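Minutes, December get-together of the Vultar Bargain Swap group

I'm taking the minutes again, so you get them in my words, with my opinions left in. We met in the back room at Sestero at seven, or closer to quarter past by the time the kettle had boiled and everyone had shown each other what was in their bags.

Apologies: a few, mostly people working the late Christmas trade. Last month's minutes were accepted, with one correction: the Horkora coupon was for 10 per cent off, not 10 dollars. My mistake, and sorry to whoever tried it on a pair of socks.

1. Boxing Day plans
We spent ages on this one (as expected!). Horkora opens its doors at six and Araya is starting online at midnight, so most of us will be up late and then up early, and a couple of us are skipping bed altogether. Agreed that whoever is in the queue first posts to the group chat with what's really marked down and what's just got a red sticker on it. Agreed also that there's no holding spots for more than one other person. We had words about that last year and I don't want to minute it twice.

2. The group order
The Araya order came to $578 before the discount and $385 after it, and I was so pleased I read it out a second time. Postage was free once we got past $100. Everyone has paid except two, and you know who you are, so please transfer it before the sale starts or I'll be short for my own shopping.
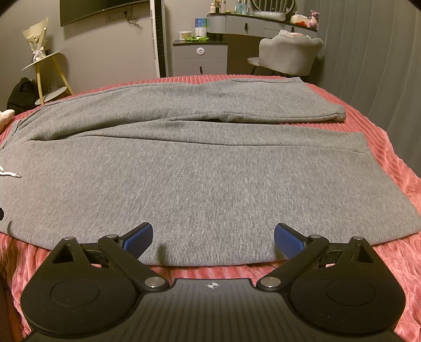 3. Returns and wrong sizes
Returns at Araya are still a pain, because they want the original bag and the slip that comes in it, and half of us bin the bag on the way in the door. We talked about colour matching too, and how the photos on the site never look like what turns up. My advice, which I gave at some length, is to lay things out flat on the bed before you cut any tags off and have a proper look at the cuffs and the drawstring, especially on grey trackies like these. Then measure them against a pair you already like. Someone moved that we keep a shared list of which brands run small. Carried, and I've started it, but please add to it, I only know my own size!

4. Gift cards
Long chat, not much decided. Some of us love them and some of us have a drawer full of expired ones. I'll ask Sestero whether their cards can be used on sale items and put the answer in the chat.

5. Other business
The price-tracker spreadsheet has been sorted by colour instead of by shop and I'd like it put back, please. Also, the big blue bag left under the table last month is still in my boot.

We finished just before nine. Next meeting is after the sales, same room, bring your receipts and a plate.

3 comments | 10 shares

Recent items
November minutes: the early sales
Is free shipping worth topping up your cart for?
Horkora clearance rack, what we found
Brands that run small (shared list)

Contact the group | © Vultar Bargain Swap | Back to top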